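Home > Kitchen Tips > Sandwiches and Packed Lunches

Building a better bun

20th December

With a houseful due any day I've been thinking about buns again. A filled bun is my answer to everyone being hungry at different times, and over the years I've picked up a few habits that stop it turning into a soggy heap.

Get everything out before you start. I mean everything, tops and bottoms separated, tomato sliced, meat ready to go. I used to slice as I went along and ended up with juice on the bread, the knife and my sleeve!

Lettuce goes on first, straight on the bottom bun. It keeps the wet things off the bread, and I like it big enough to hang over the side a bit. Dry it properly though – a clean tea towel and a good shake out of the back door does me fine.

Cabbage is my other favourite. Buy a purple one, shred it as finely as you can bear to, and keep it in the fridge in a tub with a lid. I do 400 g at a time and it lasts us most of the week (it's lovely with cheese as well). You can share the tub with your lettuce, one at each end, and save yourself some washing up.

Work on a tray. Mine was 39p from the charity shop on Marsden Road and it catches every crumb, so the table only needs a quick wipe afterwards.

Stand things up if you're short of room. Tomato slices and bun halves take up far less space on their edges than they do lying flat, and they're easier to grab. 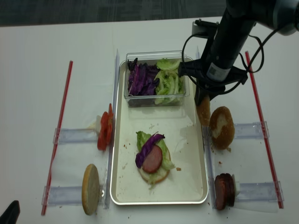 Lettuce and meat on, with a curl of purple cabbage. Tomato still to come.

Go easy on the sauce. A thin scrape on the inside of the lid is plenty, and if the buns are travelling I take it in a little pot and add it when we get there.

Leftover buns freeze well for a month or so. Slice them first, or you'll be sawing away at a frozen lump like I was last March.

Filed under: bread, lunches, using up cabbage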